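**Topic: Evaporation loss in low-volume aqueous standards, open rack vs. sealed**

**dlt_pipet** wrote:

Looking for numbers from anyone who stores dilute salt standards in small tubes. Our lab makes a 1000 ppm chloride stock and cuts it to 400 ppm for daily checks. Over one month the 400 drifts high. Last check read 459. Same meter, same electrode, fresh stock reads correct. I suspect the caps. They are the push-in type from Prutora, and the tubes stand upright in a perforated rack at room temperature.

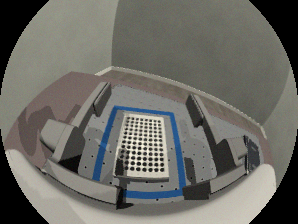
*Rack, top side. Round holes in a regular grid.*

Relative humidity in the room is low in December, when the heating runs all day. I have not logged it.

**gravimetric** wrote:

Weigh them. Tare a tube, fill it, cap it, weigh it daily for two weeks. If the loss in mass matches the rise in concentration, you have your answer. Going from 400 to 459 by evaporation alone means losing close to 13 percent of the water. That is a lot through a cap that is seated properly.

**dlt_pipet** wrote:

Agreed that it is a lot. Fill volume is small, though, and the tubes get opened every morning. The bench they stay on is next to the supply vent.

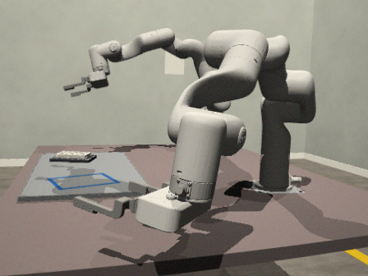 **Majimbun** wrote:

Opening them every morning is the problem, then. I would stop blaming the cap. Split the batch into single-use portions and throw away what is left in each tube after the check. We did this with nitrate and the drift went away.

**gravimetric** wrote:

Disagree. A tube opened for 20 seconds a day does not lose 13 percent in a month. Push-in caps relax after repeated use and the seal gets worse. Both of you are guessing until there is a balance reading.

**ohm_sweet** wrote:

Third option: the electrode. Chloride electrodes drift, and a fresh 1000 stock reading correct only tells you the top of the curve is fine. Check the slope.
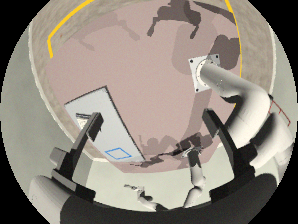
Run a two-point calibration with fresh 400 and fresh 1000 before reading the old tube. If fresh 400 reads high as well, the tube is innocent and you can leave the caps alone.

**dlt_pipet** wrote:

Did that this afternoon. Fresh 400 reads 402. Old tube reads 458. Slope is within spec. I have started the weighing test with one set in push-in caps and one set in Novano screw caps with a liner. Half of each set gets opened daily.

**Majimbun** wrote:

Good design. Keep both sets away from the vent or you will be measuring airflow.

**gravimetric** wrote:

I would leave them at the vent. That is where the real tubes live. Moving them answers a different question.

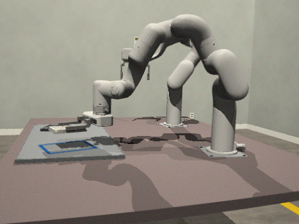 **brurkness_tech** wrote:

What balance resolution is needed for this? One milligram is enough if the fill is 2 mL, and at that fill a 13 percent loss comes to 260 mg.

Let the tubes reach room temperature before each weighing and handle them with gloves.

**dlt_pipet** wrote:

Balance reads to 0.1 mg. I will post the table when the two weeks are up. Tubes are staying at the vent.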